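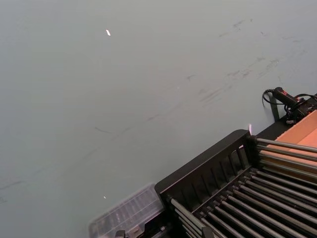

**Brallero Staff Forum › Premises and Equipment › Packing Rooms**

**Topic: Use of dish racks on the packing table, Room 756**

---

**L_Cierny_Premises** · Aug 13, 2021

Colleagues,

The Premises Office has received two requests concerning the packing table in Room 756. The first asks that the black dish rack be approved as a permanent holder for tape. The second asks that it be removed. Both requests are reasonable and both cannot be granted, so I am opening the matter for comment before a decision is entered under item 1313 of the equipment list.

Please address the following in your replies:

- whether the rack takes up space needed for open boxes
- whether rolls of tape should be kept on the rack, in a box, or in the cabinet
- the condition of the tabletop

Comments of a general nature about the room, including the lighting and the door, belong in the existing topic.

Ludmila Čierny
Premises Office

---

**dispatch_east**

Our section supports keeping the rack. Rolls laid directly on the table are pushed aside when a box is opened and are then packed by mistake. We sent out a shipment in December with a full roll of tape inside, and the customer at Kratochvíl was kind enough to mail it back.

The rods hold a roll laid flat, and the opening in the core makes it easy to lift with one hand. The rack was purchased for the kitchen and never used there. No expense to the section is involved.

---

**V_Kollar**

I submitted the second request and would like to state the grounds for it.

A dish rack is made for dishes. The rods are spaced for plates, and a narrow roll stood on its edge tips over or settles between them. Staff then lay the rolls flat, at which point one roll takes up a good share of the rack. A plain shelf would hold more in less space.

I would also note that the rack has not brought about the order that was promised. I attach one view of the table in support.

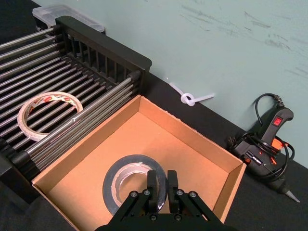

*Room 756: one roll on the rack, one roll of duct tape in the open box.*

The duct tape is lying on the floor of a box while a holder for tape stands directly beside it. If the rack is to be the approved place, it should be used as such. If it is not used, it should go back to the kitchen.

Vratislav Kollár
Stores

---

**dispatch_east**

With respect to the previous comment, the duct tape is kept apart on purpose. It is used on outer cartons only and must not be confused with the clear tape. Our section has used an open box for it for a long time, and we consider this correct practice.

---

**V_Kollar**

In that case the box should be labeled. An unmarked open box on a packing table will sooner or later be closed and shipped. This is the same error described in the first reply, with a different roll.

---

**night_desk_2**

We share the table and have a smaller request. The lidded plastic box stands right up against the end of the rack. When the lid is opened it catches on the frame, and small items go on the floor. Could it be moved a hand's width to the left? There is room on the gray part of the table.

We have no opinion on the tape.

---

**L_Cierny_Premises**

Thank you. The request from the night desk is approved and does not need to wait for the decision on the rack.

I now turn to the tabletop, on which no one has yet commented. 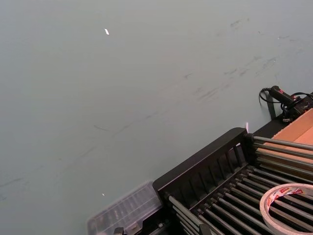
*Tabletop beside the rack, with scuffs and streaks across the surface.*

The surface carries a number of marks, with a cluster of them on the side away from the plastic box. I would ask each section to state whether the rack or heavy cartons are being slid across the table. There also seem to be small bits of debris on the surface. The table is to be wiped down at the end of each shift, and this applies whether or not the shift did any packing.

The small white tag at the end of the rack should stay where it is until the equipment list has been updated.

---

**dispatch_east**

Cartons are slid. We pack up to 200 in a busy week and it is not practical to lift each one. The rack is lifted. We can put down a sheet of cardboard under the cartons if Premises agrees.

---

**V_Kollar**

Stores can supply the cardboard. We have flattened Busivus cartons that would otherwise be recycled.

I maintain my objection to the rack but would accept a trial, provided that the box for duct tape is labeled and the trial has an end date.

---

**L_Cierny_Premises**

The following is entered under item 1313:

1. The rack remains in Room 756 on a trial basis until the December inspection.
2. Clear tape is kept on the rack. Duct tape is kept in an open box marked TAPE – DO NOT SHIP on two sides. Dispatch East will mark the box.
3. Stores will supply cardboard for use under cartons.
4. The tabletop is wiped down at the end of every shift.

Mr. Kollár's objection is noted and will be attached to the inspection form. This topic stays open for reports of tape found in shipments.

---

**night_desk_2**

The plastic box has been moved. The lid opens fully. Thank you.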